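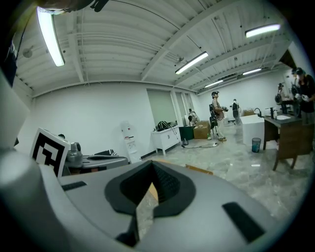 Mercedes Espinoza说别再管它叫“欠款”了，至少在市政府自己承认之前别这么叫，登记册上写的是“代管储蓄”，咱们的表头也得写“代管储蓄”，不然将来人家律师第一句话就拿这个堵我们。行吧，她说得对。我昨晚把整张表的列名都改了一遍，改到一半发现有两处公式引用的还是旧名字，结果全变成报错，气得我去烧水喝茶。

4/17/20，Guditia工作间，接着上次那页往下记。上次那页最后写到“Antwi的卡片快弄完了”，现在看这句话写得太乐观了，划掉。

先把现状写清楚，免得Maya Ghanem回来又要问我一遍。Sevska市福利处给过来的扫描件总共1733张卡片，正面是孩子的名字、出生年月、送到哪家儿童院、哪天离院，背面（不是每张都有背面！）是存款记录：零花钱剩下的、亲戚寄来的、过节发的，由福利处替孩子存着，说好离院那天连本带息交给本人。我们要搞清楚的就一件事：交了没有。交了应该有签收，签收在另外一套册子里，册子跟卡片的编号对不上，这就是我这阵子天天在干的活。

编号为什么对不上，我终于弄明白了。卡片用的是入院顺序号，签收册用的是福利处的案卷号，中间原来有一本对照簿，归档案室管。对照簿没给我们。我写信去问，回信说“正在查找”。再写，回信还是“正在查找”，连标点都一样。所以现在只能靠姓名加出生年月硬配，配出来的结果分成三类：确定、可能、没有。分类标准写在表格第一页，各位动手之前麻烦看一眼，我知道你们不看，但还是麻烦看一眼。

Fudex的识别结果今天又跑了一遍。比上回好，打字机打的那部分基本能用，手写的还是一塌糊涂。最大的毛病是把“7”认成“1”，老式写法中间带一横的那种它倒认得，不带横的就完蛋。日期一错，出生年月配对就跟着错，错了还看不出来，因为它给的置信分照样很高。我试着把日期那一栏单独切出来，调高对比度再喂进去，错得少了一点。参数记在下面，省得下次又从头试：灰度，裁边，先纠斜再二值化（顺序千万别反！反过来斜的那几张字会断成渣），语言包用旧的那个，新的那个反而会自作聪明把姓氏改成常用词。

有个姓Quiroga的孩子被它改成了别的什么词，我看了半天没认出来，后来是翻原卡才对上的。Hortensia Quiroga听说了以后笑了好一会儿，说跟她家没关系，但她要求从此由她亲自核对所有Q字头的卡片。批准！

配对脚本也动了一点。原来姓名完全一样才算，太严，登记员写名字随手得很，同一个孩子入院写全名、离院写小名，中间再抄错一个字母。现在允许差一个字母，但出生年月必须一致。放宽以后“可能”那一类一下子多出来好多，我本来挺高兴，抽了几张看，好几对是兄弟姐妹或者干脆是双胞胎，姓一样，名字差一个字母，生日当然一样。所以双胞胎要单独处理，这条加到标准里去了。改完又跑了一遍，数字先不写在这儿，没核过的数字写下来就会被人拿去用，上次的教训够我记一阵子。

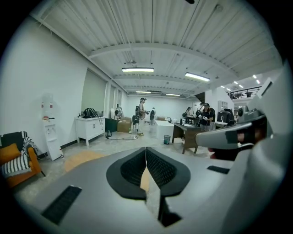 Katsuhiko Nagano觉得我们问错了部门：签收册只能证明福利处把钱拿出来过，证明不了钱到了孩子手里，真想知道去向，得看财务处那边的出账流水，凡是当年没人来领的，按规定要转到一个什么“待领款”科目里，那个科目每年年底应该有余额，余额总得写在市里的年度决算里。决算是公开的，图书馆就有。

我听完愣了一下，马上就想去图书馆。翻了他发过来的那几页复印件，还真有这么个科目，名字起得特别不起眼，夹在路灯维护和墓地收入中间。头几年有余额，后来某一年突然归零，备注栏写“并入一般收入”，就这几个字。谁批的、按哪条规定并的，都没写。

这里我得提醒自己（也提醒各位）别一激动就下结论。并入一般收入有可能是合规的，有些地方确实有时效，过了多少年没人领就归公。Sevska当年有没有这种规定，我不知道。要查的是：第一，当时的财务规则原文；第二，归零那年的议会会议记录；第三，归零之前有没有发过公告通知本人来领。如果连公告都没有，那就很难讲得过去了，一个刚离开儿童院的年轻人，怎么可能知道市政府账上有他一笔钱？可这也是我的推测，先放着。

会议记录Munther Masri去要了。他打电话比我有办法，我打过去永远是“请书面提出”，他打过去人家会告诉他在哪层楼哪个柜子。他带回来的消息是那一年的记录已经装订，可以现场看，不能外借，复印按页收费，要提前预约。预约表填好了，签字栏空着，等Mercedes Espinoza回来签，她是这个项目的联系人，别人签不算。

下面是Antwi那批的进展，单独记。

Antwi是几家儿童院里头材料最乱的一家，因为中间搬过一次，搬之前的卡片是竖排格式，搬之后改成横排，还换过一种纸。总共9盒，已经过完的是4盒，剩下的照目前的速度还得一阵子。我原来想七月之前全部过完，现在看悬，除非把背面没有存款记录的先跳过去。Hortensia Quiroga反对跳，她的道理是背面空白本身也要登记：空白是因为孩子真的没存过钱，还是有人没给他记，这两种情况在卡片上长得一模一样，你跳过去就等于替福利处选了第一种。好吧好吧，不跳。但登记空白卡片可以用简化流程，只录姓名、出生年月、入离院日期，备注写“背空”，别写“无存款”。“无存款”这三个字谁都不许写，我们没资格写。

有3张卡片要单独拎出来说。背面有完整的存款记录，最后一行是离院日的结余，后面盖了“已付”的章，可签收册里怎么都找不到人。姓名写法都试过了，小名、母姓、颠倒顺序，全试过。章是真有，签名是真没有。我把它们放进一个新的文件夹，文件夹名字叫“章无签”，扫描原件和裁剪图都在里面，各位在别的儿童院里要是碰到一样的，也往里放，放的时候文件名前面加院名，求求了，上次有人直接传了个“扫描新新2”，我到现在都不知道那是谁家的卡。

关于本人联系的事。有两位以前在Antwi住过的老人主动给我们写了信，问能不能看自己的卡。能看，当然能看，那是他们自己的记录。但是程序上得他们自己向福利处提申请，我们手里的扫描件是以研究名义拿到的，协议里写得明明白白不能转给第三方，哪怕这个“第三方”就是卡片上的本人（荒唐吧？我读了好几遍，确实是这么写的）。我能做的是帮他们填申请表，告诉他们该写清楚哪几项，最好把“存款记录背面”单独点名，不然福利处很可能只复印正面给你。Maya Ghanem以前帮人填过这种表，模板在她那里，等她回来我请她改一版字大一点的。

信我还没回。写了个开头，老觉得语气不对，太像公函了，人家信里写的是小时候每个礼拜往小本子上记零钱，记得可认真了，离院的时候本子被收走，说“以后会还你”。我要是回一封“来信收悉，相关事宜请按规定办理”，我自己都想打自己。明天重写。 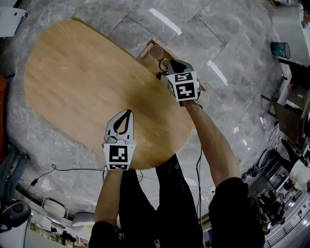 再说利息，这个一直拖着没定。卡片上有的写利息，有的不写，写的那些利率也不统一，我拿几张算过，像是按邮政储蓄的利率走的，但有几年对不上，差一点点，也可能是登记员四舍五入的习惯不同。目前的办法：表里只录卡片上写的数，不替他们补算，另开一列“应计利息（未核）”，先空着。等拿到财务规则原文，看里头有没有规定利率，有就按规定算，没有就在报告里老老实实写没有。谁也不许自己按现在的钱折算！我知道折算出来的数字好看，记者最爱问“相当于今天多少钱”，可折算方法一换结果能差好几倍，到时候争论的就全是折算方法了，没人再提孩子的钱去哪儿了。

Katsuhiko Nagano对此有不同意见，他觉得完全不折算的话，一般读者看到那点零钱会以为是小事。我们俩在这个问题上来回说了一个下午，没说拢。暂定的折中是在附录里放一张当年物价的小表，一双鞋多少钱，一张去省城的车票多少钱，让读者自己去比。物价的出处得找靠得住的，旧报纸广告可以，回忆录不行。

报纸的事顺便提一句，地方报的合订本我翻了归零那年的前半本，公告栏里有遗失牲口的、有招标修桥的，代管储蓄的领取公告暂时没看到。后半本还没翻，所以现在只能说前半本没有。翻的时候眼睛都快瞎了，公告栏字小得像蚂蚁，下次谁去记得带个放大镜。

设备和文件方面的几件杂事：
扫描仪玻璃左边有一道细痕，每张图都会带一条竖线，Fudex有时把它认成字母l，碰上姓氏开头就特别讨厌。擦过了，擦不掉。现在的办法是卡片往右挪一指宽再扫。
主表我每天收工前另存一份，名字带当天日期，旧的不删。请不要直接改备份！改了备份等于没有备份。
“可能”那一类复核要两个人分别看，看的时候别互相商量，看完再对。意见不一样的一律留在“可能”，不要少数服从多数。
原来墙上那张流程图作废，上面还画着对照簿呢，对照簿影子都没见着。

还没解决的：
对照簿，继续催。下一封信我打算直接引他们自己的归档规定，里面写了对照簿属于永久保存，永久保存的东西总不能一直“正在查找”吧。
“已付”章是谁盖的、什么时候启用的。Munther Masri说章的样式换过，早期圆的，后来方的，要是能确定换章的时间，就能看出那几张卡有没有可能是后补的。目前那几张全是方章，离院日期却偏早，我心里有点嘀咕，但样本太少，先不往下想。
报告的收件人。是先给福利处看让他们回应，还是同时给议会的社会事务组，意见不统一。我倾向先给福利处，给个明确的期限，过期不回就照发。Mercedes Espinoza要我先问问懂行政程序的人，问谁还没定。

茶又凉了。剩下那摞竖排的卡片放在靠门的架子上，夹了黄纸条的地方是我停下来的位置，谁先到谁接着录，录完把纸条往后挪。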